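Tidness: comparação de mãos e controladores em simulação

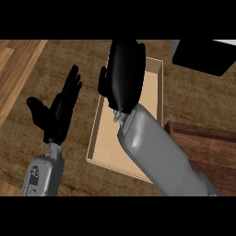

Conteúdo do conjunto

Episódios simulados de dois braços com mãos de cinco dedos diante de uma caixa de papelão rasa. São 3,000 episódios, divididos entre 2 controladores: Kolev (impedância, paciente) e Gamport (posição, convicto de que a mesa vai ceder primeiro).

Cada episódio traz vídeo visto de cima, ângulos das juntas e comandos enviados, a 50 Hz. As faixas pretas no alto e embaixo do vídeo fazem parte do arquivo. Cortem antes de treinar; nós esquecemos e perdemos um fim de semana.

O que foi comparado

Quatro ajustes de rigidez dos dedos, com a mesma tarefa e as mesmas sementes. O Kolev solta melhor. O Gamport chega antes, nem sempre onde devia.

Limitações conhecidas

O atrito do papelão foi escolhido no olho. Força de contato não foi gravada, embora o artigo interno da Mastau prometa uma tabela. Nada aqui foi validado em hardware, e a pasta "real" está vazia desde dezembro.

Contato

Duygu Oral mantém o repositório. Abram uma issue com a semente e o nome do controlador. "Não funciona" já temos várias.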